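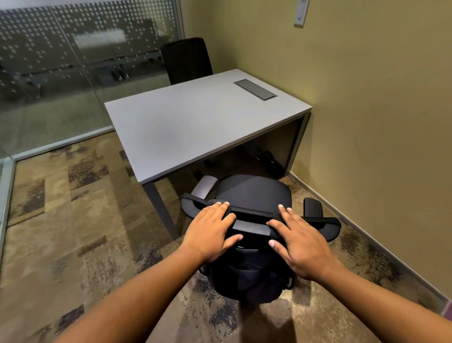
Meinir Prothero
Ristton 小型办公间产品线,技术编辑

Ristton 双人办公间套装:办公桌与办公椅配置说明

适用范围
本页说明小型封闭办公间的标准配置:矩形办公桌一张,黑色办公椅两把,分置于桌子两侧。适用于一侧玻璃隔断、一侧实体墙的房间。隔断及地毯不在套装内,由业主另行采购。

办公桌(Nikier)
桌面为矩形,浅灰色,哑光,边缘有灰色细封边。桌腿为灰色金属。靠墙一端的桌面嵌有矩形过线口,盖板与桌面齐平,四周为银色金属框。过线口应朝向插座所在的墙面,订货时须注明左置或右置,出厂后不能调换。

桌面高度不可调。高度可调的版本属于另一系列,桌腿部件不通用。

办公椅(Vurnard)
靠背为黑色网面,外框为深色弧形硬质框。座垫为黑色软包,前缘圆角。扶手带软垫。立柱为气压升降式。

扶手高于桌面下沿时,椅子无法完全推入。需要完全收椅的房间,应先将座高降至最低,再推入。椅子移动时扶住靠背上沿两侧,双手同时用力,不要单手拉扶手。扶手支架按承托前臂设计,长期侧向受力会造成螺栓松动。
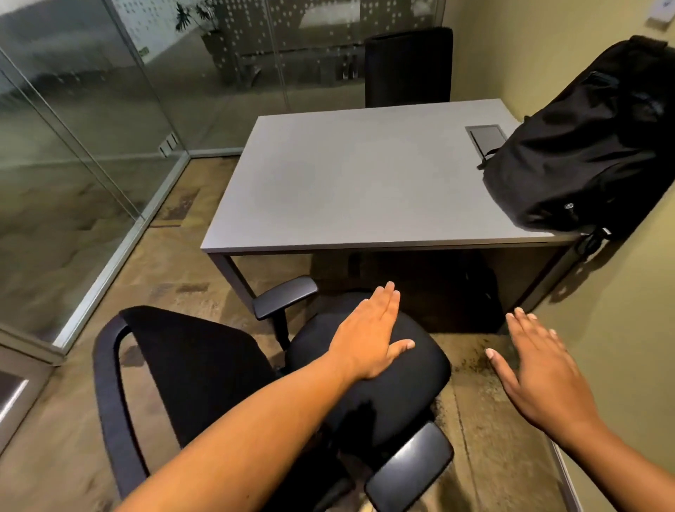 Ffion Probert:我们按这套配置布置了两间,日常使用没有问题。有一点建议写进说明:靠墙一侧的扶手收椅时会蹭到墙漆,椅子最好略偏玻璃一侧摆放。另外,过线口盖板合上后,粗一点的电源线会被压住,我们后来把盖板半开着用。

编辑部补充:扶手与墙面的间距不足时,可按上述方法偏置。粗线缆建议换用带缺口的盖板,按配件订购,见下表。

布置要求
1. 先定桌位,桌子一端靠近实体墙,过线口位于靠墙端。
2. 第二把椅子置于桌子远侧,靠背高出桌面,推至贴近桌沿。
3. 近侧椅子前方不放置物品,座垫前部可收入桌下。
4. 桌下不宜堆放箱包,以免占用腿部空间并妨碍理线。
5. 地毯上使用时不加椅垫板,绒面过长的地毯除外。

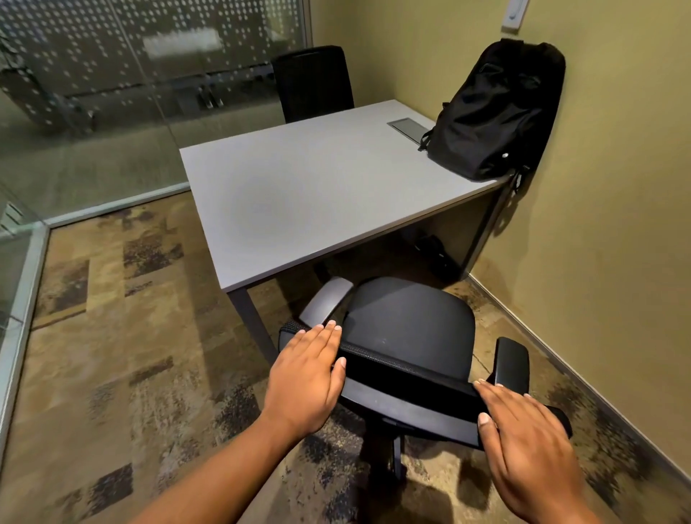 图3 近侧办公椅,靠背朝外,座垫部分收入桌下

配件与订货编号
桌面过线口盖板,标准型:78
桌面过线口盖板,带缺口型:70
整套(桌一、椅二):1,644
以上为目录编号,不是价格。报价由 Gittins 负责,按房间数量核算,运费单列。

随身物品放置
本套装不含衣帽架和储物柜。背包、软包可临时放在桌面靠墙端,注意避开过线口盖板,包带不要垂到座椅活动范围内。加装挂钩应固定在实体墙上,不得固定在玻璃隔断或桌面封边上。挂钩孔位需避开墙面开关面板及其走线。

软包不要长期搭在椅子扶手上。带金属扣件的包容易刮伤网面,网面破损后不能局部修补,须更换整个靠背。
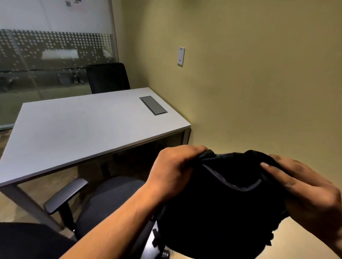
图4 黑色软包,手持;左侧为办公桌及过线口盖板

清洁与维护
桌面用微湿软布擦拭,不使用含研磨颗粒的清洁剂。网面用软毛刷头吸尘,不要水洗。扶手软垫可用中性清洁剂,擦后自然晾干。扶手螺栓在安装后两个月内复紧一次,此后每年检查。

气压立柱为整体部件,不得拆解或润滑。若座椅在就座后缓慢下沉,更换立柱即可,底座和座垫可继续使用。

更换部件时请提供椅座底部标签上的批次号。标签脱落的,提供安装月份和房间编号,由 Gittins 查找原始订单。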